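Hegazy Program for Shared Robot Workcells
Home | Guidelines | Training | Gallery | Contact

Gallery: Table Work with Two Arms

Published Wednesday, March 6, 2024
Prepared by the Workcell Practice Office, Ellusetti Institute

The Workcell Practice Office maintains the house rules for robot tables used by more than one team. This gallery accompanies the eighth revision of the Guideline for Tabletop Handling, which took effect in February. It covers small-part handling on tables where two arms may reach the same surface. The full guideline is available to registered users at the Senden site and may be requested in print from the office.

The notes on this page are extracts. Where an extract and the full guideline differ in wording, the full guideline applies. Nothing on this page replaces the manufacturer's manual, the risk assessment for the cell, or the law of the place in which the cell is operated.

Who the rules apply to

The guideline applies to all persons who start, stop, teach, load or supervise an arm at a tabletop cell, including students, visiting staff and contractors. Persons who only observe are asked to read the section on standing positions before entering the room. Supervisors remain responsible for visitors they bring in.

A person may operate a cell alone after completing the 8-hour introductory course and one supervised session on the specific table. Course completion is recorded by the training desk. A record from another institution is accepted for the course but does not replace the supervised session.

The table surface

Every handling table shall have a marked surface. The usual marking is a grid of tape in a color that contrasts with the table covering. The grid gives operators a common way to name a location when they speak to one another, and it makes a shifted covering easier to notice.

Cell names are assigned by the table owner and written on the table sheet. Once assigned, they stay the same for the length of a project. An operator who re-tapes a line shall check the new line against the table sheet and record the change in the log the same day.

Cardboard and similar sheet coverings are permitted for light parts. Sheets shall lie flat and be fixed so that a gripper touching the surface cannot drag them. A covering that has been cut, lifted or softened shall be replaced before the next automatic run. Old tape is to be removed completely before new tape is applied; tape placed over tape raises the surface and may affect the height at which a gripper closes.

Parts should be no wider than the opening of the gripper at its working setting. For the standard training blocks, the approach height is 73 mm above the table covering. Other heights may be used when they are entered in the program header and known to the person at the pendant.

Shared reach

Two arms mounted at one table shall be treated as a single hazard. An operator who has stopped one arm may not assume that the second has stopped. Before a hand is placed over the table for any purpose, both arms shall be in a stopped state and the person at the desk shall say so aloud.

Programs that bring both arms into the overlapping region require a written plan. The plan states which arm has priority in each cell of the grid, where the other arm waits, and what each arm does when a grasp fails. A plan written for one pair of programs does not extend to another pair, even when the parts and positions are the same.

During teaching, one arm moves at a time. The idle arm should be parked clear of the teaching area or held at a known waiting position. The speed limit for teaching close to the surface is 78 mm per second. Higher speeds in free space are permitted where the risk assessment allows them.

Pictures: small-part handling on the marked table
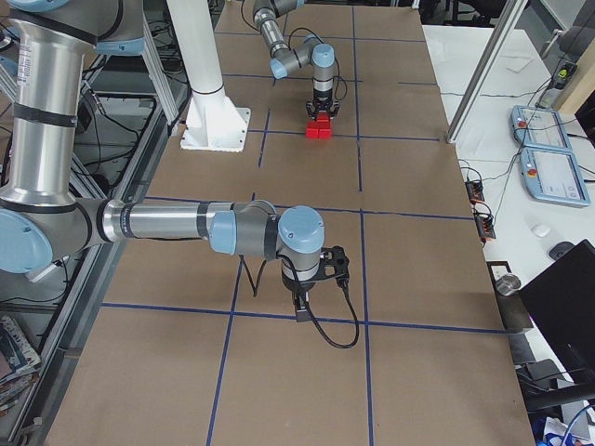 Two red cubes at the far gripper. The gripper on the nearer arm is empty. 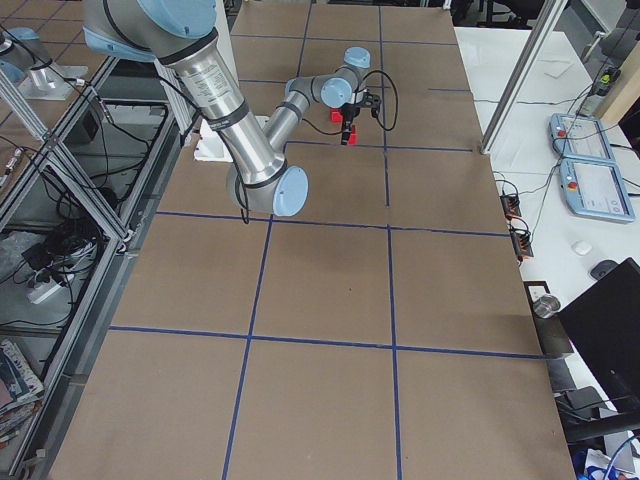
A small red block beneath the gripper. In both pictures the work is done over cardboard divided by dark blue tape, and the teach pendants lie on the white desk beside the table.

Teach pendants and emergency stops

Each arm shall have its own pendant, and each pendant shall be kept where the person supervising the arm can reach the stop button without leaning over the table. Where pendants of the same model are used side by side, they shall be labeled on the back with the name of the arm they control. New operators should press each stop button in turn at the start of the supervised session and confirm which arm responds. The confirmation is entered on the session form by the supervisor.

The emergency stops shall be tested at the beginning of every working day on which the cell is used. The test is carried out with the arms unloaded and clear of the surface. A failed test closes the cell. It may be reopened only by the cell engineer, after a second test witnessed by another trained person.

A pendant shall not be covered by papers, clothing or tools. Objects may be placed on the same desk if they do not block the way to a stop button and cannot slide onto one.

Pendants are not to be handed over in the middle of a run. The person giving up the pendant stops the arm, states the current step, and waits for the person taking over to repeat it. Several near misses reported to this office in past years involved a handover that both persons believed had already taken place, or that only one of them knew about.

Cables on and around the arm

Gripper cables need enough slack for the full turn of the wrist. They should not touch the table covering at the lowest point of the program. Before a new program is run, the operator shall move the arm by hand control through its most extended and most folded positions while a second person watches the cable. If the cable tightens, rubs against a joint or falls between the fingers, the program is not to be started.

Cable ties may be used on straight links. They shall not be placed over a joint or over a printed label that carries the arm's serial or safety information.

Power strips serving the cell belong outside the reach of the arms and off the walking route. Strips with individual switches are to be marked so that a person unfamiliar with the cell can tell which switch serves which device. Monitors and desk computers may share a supply with one another but should be kept on a separate strip from the arm controllers where the room allows it.

Storage beneath and beside the table is permitted within the frame of the table only. Stored items may not rest against controllers or cover their ventilation openings. Each team reviews its storage area at the end of the month and removes what it no longer uses.

Standing positions

The operator stands or sits at the desk side, facing the table. Observers stand behind the operator. The open end of the table is kept free during automatic runs, including short runs and runs at reduced speed. Chairs are to be pushed in or moved away from the passage when they are not in use.

Persons with long hair, loose sleeves, lanyards or scarves shall secure them before approaching the table, whether or not the arms are moving.

Records

The log for each table contains the date, the names of the operator and the supervisor, the program version, and any unplanned stop. An unplanned stop is recorded even when the cause is obvious and the run continues within a minute. Runs intended to exceed 1,000 grasps need a separate endurance sheet, with a gripper inspection at the start and at the end. Worn finger pads are replaced as a pair.

Images taken at a cell may be kept with the log if they show no person who has not agreed to it. Screens that display account names or project data should be cleared before an image is published. Images are stored under the name of the table and the program version, in the same folder as the log pages to which they belong.

Changes in the eighth revision

The section on shared reach has been rewritten. The earlier text allowed both arms to be taught at once when two operators were present. This permission has been withdrawn.

The rule on handing over a pendant is new. It was first used at the Grurasell site and has been adopted for all tables in the program.

The approach height for standard training blocks is now given from the table covering. It was previously given from the bare table. Programs written under the seventh revision should be checked before they are used again, particularly where the covering has been changed since they were taught.

The list of approved tape colors has been removed. Any color may be used if it can be clearly told apart from the covering under the normal lighting of the room.

Questions and corrections

Questions on the guideline should be addressed to Kenza Morsy, Workcell Practice Office, Ellusetti Institute. Please give the name of the table and the revision number printed on your copy. Proposed corrections are collected through the year and considered when the next revision is prepared. Matters of immediate safety are to be reported to the cell engineer first and to this office afterward, on the same working day.

Related pages
Guideline for Tabletop Handling, eighth revision
Table sheet template
Session form for supervised operation
Endurance sheet
Training dates at Senden and Grurasell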